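Teaching the Skutik arm to pair blocks by color

Posted June 15, 2018

Pairing blocks by color is the second lesson in our Brakora teaching series. You drive the arm by remote control, the software records what you do, and later the arm tries to copy it. Finish the first lesson before you start, as you'll need the hand controller already linked to the arm.

What you need

A Skutik arm with the stock gripper
A Masson hand controller
The maple board and the eight colored blocks, two of each color
A clear table within reach of the arm

Set up the board

Put the board flat on the table and check that it doesn't rock. Spread the blocks out so no two of the same color are touching. Leave room for a finger to pass between them.

Set the arm speed to 5 and open a new session. Name it before you record anything – the software won't let you rename it later.

Record a run

Press the record button and wait for the tone. Bring the gripper down beside a block and push it slowly toward its partner. Stop when the two sides meet, lift straight up, and go on to the next color. Do them in any order, but change the order between runs.

A run is finished when each block sits against the other one of its color, with clear space between the pairs.
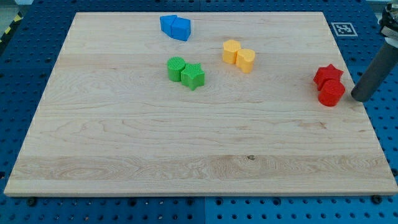 Can I fix a mistake in the middle of a run?

Small ones, and you should leave them in. If a block slides past its partner, bring it back with the controller and keep going. Recordings with a recovery in them help the arm later. If a block falls off the board, press cancel and start over.

Repeat and save

Record 7 runs from one starting layout, then move the blocks and do it again. Keep going until you have 350 runs. Take breaks, because tired hands make jerky recordings.

When you're done, choose Save Session and copy the folder to the training machine. Our group in Flunovholm starts the training overnight. Checking the results is covered in lesson three.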